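Keep the trays

Every shared workroom I have used has the same problem. The machines are looked after and the small loose parts are not. A printer gets a service contract and a sign on the wall. The plastic tray that goes with it ends up under a bench holding somebody's screws.

At Driltside we had 426 members last November and one tray left between three machines. A replacement cost 30 pounds, plus a wait. In that time people balanced their work on chairs, on the floor and on each other's boxes. I don't think any of them were careless. They had nowhere obvious to put a part down, so they put it down anywhere.

My view is that loose parts should have a fixed place and a label, and that the place should be within arm's reach of the machine. A cupboard down the corridor does not count. Yevdokiia Hnatiuk, who ran the room before me, wanted them signed in and out. We tried it for a month and the sheet was mostly blank. People will not fill in a form for a tray.

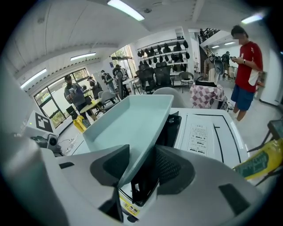 The other half of it is table space. Cables and boxes spread over whatever surface is free, and then a tray has to be perched somewhere it doesn't belong. We were offered 2,000 pounds towards a new cutter this year. I argued for spending it on shelves and spare parts, and lost. I would argue the same way again on Sunday, when the budget comes back.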